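Storuveck Open-Front Bins, Small (item 2860)
Reviewed December 27, 2022

I bought these from Wallport in August to get loose cords off the work surface. They come singly. I ordered two green and one red, and they have been in use for cable sorting ever since.

What they are
Plain plastic bins with an open top and a slanted front. The low front lip is the reason to buy them. You can drop a cord in from the table side and see what is already there without picking the bin up.

In use
They sit level and line up well side by side. Thin wire goes in easily but springs back out over the lip if you don't coil it first. Thicker cords stay put. The colors are strong enough to sort by, so I stopped using labels after the first week – red for anything that needs checking, green for the rest.

Empty, they are light and slide when bumped. Mine stay at the back of the table, where they get knocked less. I had the Asari bins before these. Those were heavier and moved less, but the straight front made it hard to see the bottom.

Cleaning is a damp cloth. The inside corners collect dust and take a bit more work.

Red in the middle, a green one on each side, with the dish rack over on the left: 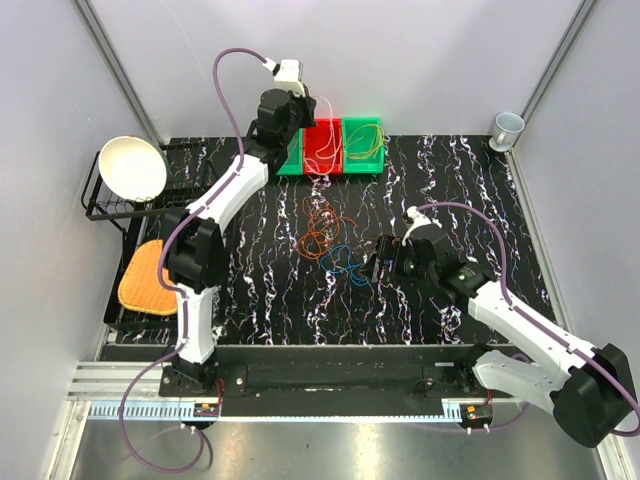
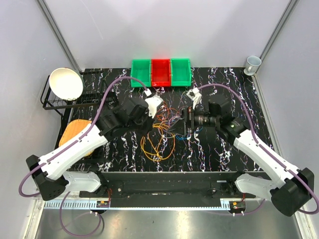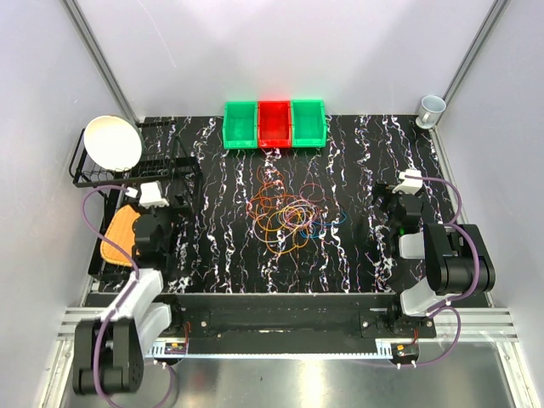
Good points
Easy to see into and reach into. Clear colors. Up to 8 short cords per bin if they are coiled.

Bad points
Too light when empty. No lid available. The red was out of stock for 2 weeks when I ordered.

Rating
4 out of 5. I would buy the same size again.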